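Skodora Animal Hospital Opens Overnight Emergency Service for Injured Pets

Dogs and cats hurt in road accidents will be able to receive surgical care at any hour from August, when Skodora Animal Hospital opens its new emergency wing on Bavari Avenue.

The service will be staffed through the night by 2 veterinary surgeons and a nursing team. Until now, owners in the district with an injured animal after 8 p.m. have had to drive to the Rajput Veterinary Center, a trip of 40 miles.

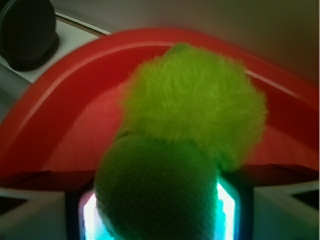 "The first hour after a collision matters a great deal," said Dr. Meenakshi Joshi, chief of surgery. "A dog may stand up and walk away from a car and still be bleeding inside. We want owners to have a place nearby where that animal can be examined at once."

The hospital treated 110 animals for traffic injuries last year, compared with 111 the year before. Broken legs and pelvic fractures made up the largest share of those cases, and many of the patients arrived the morning after the accident.

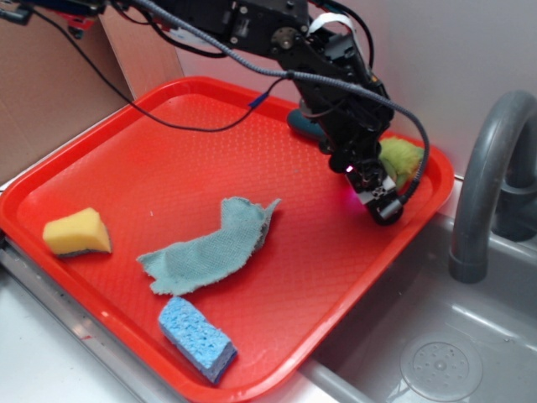 The wing includes an operating room, a digital X-ray suite and a recovery ward with separate areas for dogs and cats. Owners may visit recovering animals between 4 p.m. and 6 p.m. – other times can be arranged with the nursing desk.

Construction was paid for by the hospital and by a grant from the Hornitel Foundation, which also supports a fund for families who cannot meet the full cost of emergency surgery. Applications to the fund are handled at the front desk and do not delay treatment.
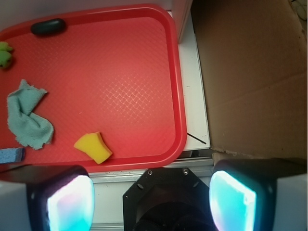 "Our family lost a dog on the county road, and the long drive was hard to forget," said Sushil Awasthi, chair of the foundation. "We are pleased to see this service open close to home."

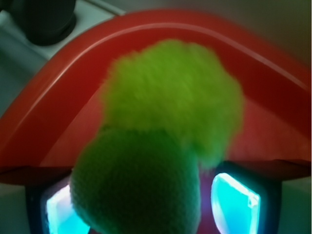 Do owners need to call before bringing in an injured pet?

A call is helpful so that the team can prepare, but any injured animal will be seen on arrival.

Daytime appointments, vaccinations and routine surgery will continue in the main building under the current schedule. Fees for the overnight service will be posted at the reception desk before opening.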